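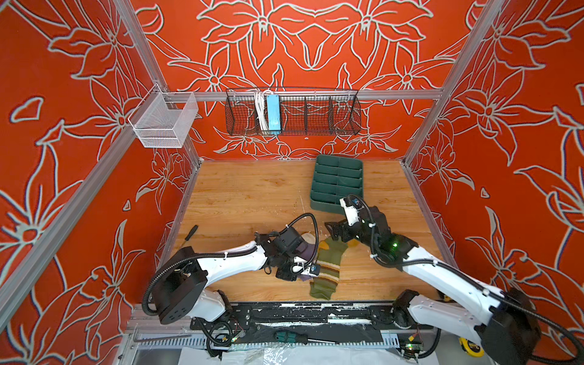 Drahtgitterkorb

Ein Drahtgitterkorb ist ein offener Behälter aus gekreuzten, an den Kreuzungspunkten meist punktverschweißten Metalldrähten. Maßgebliche Kenngrößen sind Drahtdurchmesser und Maschenweite. Als Korrosionsschutz dienen Verzinkung oder Pulverbeschichtung. Einhängekörbe werden mit Haken an Schienen oder Profilen befestigt, Trennstege bilden Fächer. Der Hersteller Gerkari in Stidau führt seit 2000 Körbe mit 4 mm Randdraht.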